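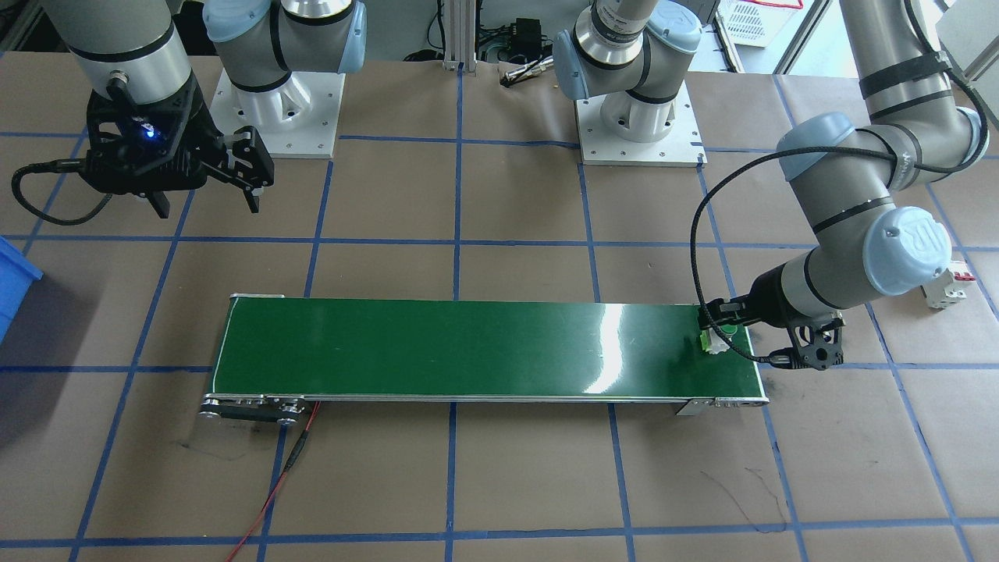 Contar demonstrações é fácil, e talvez por isso tanta gente apresente o número de episódios como se fosse a medida do trabalho. No projeto Curis fechámos a primeira recolha com 2,246 episódios. Durante semanas esse foi o único número que mostrámos a quem perguntava. Hoje acho que devíamos ter mostrado outro: 721, os que ficaram depois de alguém os ver do princípio ao fim.

Os restantes não eram todos maus. Muitos eram repetições quase exatas, com a mesma peça, no mesmo ponto do tapete transportador, apanhada com o mesmo gesto. Um modelo treinado nisso aprende o hábito de um operador numa tarde. Quando a peça aparece rodada, ou encostada a outra, fecha os dedos no sítio do costume e falha.

A minha opinião é simples. Quem recolhe exemplos devia gastar mais tempo a variar a mesa e menos a encher o disco. Uma grelha de fita no tampo ajuda, desde que se use de facto para distribuir as posições e se registe em que quadrado cada coisa começou. O mesmo vale para as peças. As pequenas, de duas cores, que se agarram mal, são as que os operadores evitam ao fim do dia, e são as que fazem falta no conjunto.

Também defendo que se guardem as falhas. Na Pedari apagavam-se por princípio, e percebo a razão: um episódio falhado suja a estatística e obriga a decidir que etiqueta leva. Mas uma garra que escorrega e volta a tentar mostra uma recuperação, e a recuperação é difícil de encenar de propósito. Na segunda recolha ficámos com 241 episódios desse tipo, etiquetados à parte. Deram mais discussão do que todos os outros juntos, quase sempre sobre onde acaba o erro e começa a correção.

Há quem responda que a quantidade resolve tudo e que, com dados suficientes, a variedade aparece sozinha. Pode ser verdade para quem recolhe em muitas salas ao mesmo tempo. Com uma bancada e 6 operadores — o nosso caso — não aparece. É preciso planeá-la, escrever a lista de configurações antes de ligar os braços e aceitar que o ritmo baixa.

Isto custa dinheiro, e os contratos raramente o preveem. O nosso pagava por episódio entregue. Enquanto for assim, um operador que pare para mudar a disposição da mesa está a perder produção, por muito que lhe digam o contrário. Eu começaria por mudar essa cláusula.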